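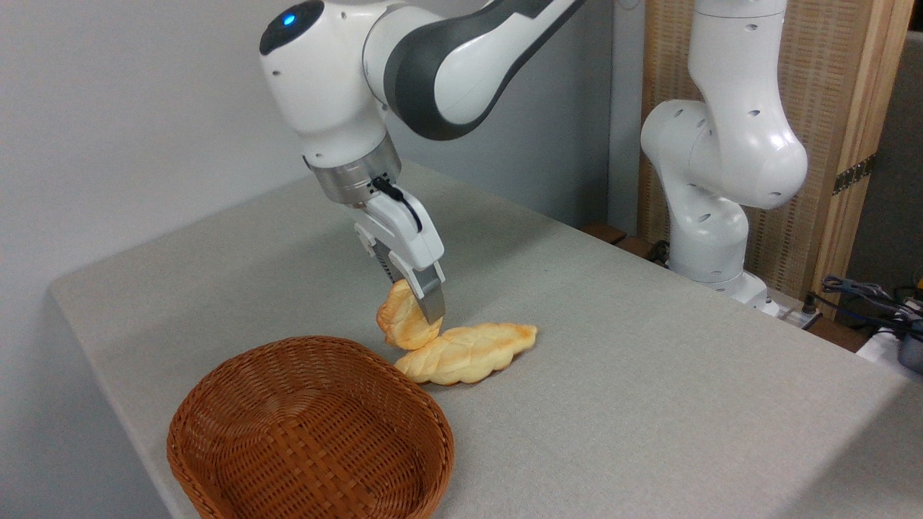
Figure 4. Bread station during the open day. The left arm holds a roll in its two-finger gripper above a second, longer roll; the basket is at lower left.

4.2 Public demonstration

The second set of trials was run at the Denness open day in January, in the ground-floor hall of the Vadton building. Two stations were set up. The first repeated the block-sorting task of Section 3 and is not discussed further. The second used bread rolls and an oval wicker basket (Figure 4). The task was to pick up each roll and place it in the basket without dropping or visibly crushing it.

Rolls were chosen as test objects for their uneven shape and soft crust. No two had the same outline, and the object models used in the laboratory trials could not be applied. Grasp points were instead proposed by the Evach planner from a single view of the table, with the closing force limited to the lowest setting that had held a roll in the pilot runs. Both arms were mounted on the same table. Only one arm moved at a time, and the other was kept folded near the back corner while visitors were present.

Visitors stood behind a rope and could ask the operator to rearrange the rolls between attempts. This produced layouts that had not been included in the pilot runs, in particular rolls touching or partly overlapping. In such cases the planner often selected the upper roll near one end, and the roll tilted as it was lifted. A tilted roll was counted as a valid grasp provided that it stayed in the fingers until release.

Over the day the station logged 600 attempts, with roughly five minutes of downtime per hour for replacing worn rolls. Attempts interrupted by the operator were kept in the log but left out of the analysis. Lighting in the hall changed after 2 p.m., when the blinds were opened, and attempts before and after this time are reported separately in Table 3.

The Breathnach scoring sheet was used without changes. Crust damage was judged by eye by the operator on duty, so the damage scores should be read with more caution than the drop counts.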